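Open day at the Premine works, by train and then on foot

The Premine open day is held each September in a building that used to make gaskets, and still smells as though it might start again. I got there just after nine with a biscuit in my pocket and was given lanyard number 287, which seemed ambitious for a queue of eight.

The morning tour covers the warehouse, where we admired shelving. Our guide was fond of the shelving. We heard what it can hold, what it once held, and which colour it was nearly painted. A man behind me asked an excellent question about brackets and I lost the next quarter of an hour.

What I'd come for was upstairs. Fletus, the outfit that rents the top floor, teaches robot arms to sort small parts by having a person do the job first, through the arm, over and over. They start people off in simulation, where dropping something costs nothing. You sit at a screen, hold a controller in each hand (one steers, the other is mostly for resetting your mistakes), and try to move bits from a round tray to a blue bin. Every tidy attempt is saved for the robot to learn from. The untidy ones are saved too, in a separate folder, and I was told mine would be "useful there".
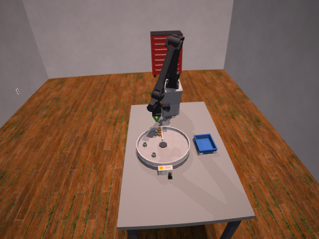 Trịnh

The room on the screen is neater than the one you're sitting in. Somebody has gone to the trouble of giving it a floorboard floor, a power point on the wall and a red tool cabinet, and I spent a fair part of my turn wondering what was in the drawers. The green fingertips are easy to follow, which helps, as judging depth on a flat screen is a skill I don't have. I closed them on thin air several times with great confidence.

Their regular operators are expected to record 210 good runs before moving on to the real arm. Visitors get 3. My first went into the tray rim, my second was going beautifully until I sneezed, and my third got a small grey piece into the bin after roughly 24 seconds of what the supervisor kindly called hovering. She told me slow is fine. Dithering is the trouble, as the robot picks that up as well and will dither for years.

Flornico had the stall by the stairs, selling pot plants and lukewarm coffee. I bought one of each. Trains back leave at ten past the hour, and the footpath floods near the bridge, so bring proper shoes.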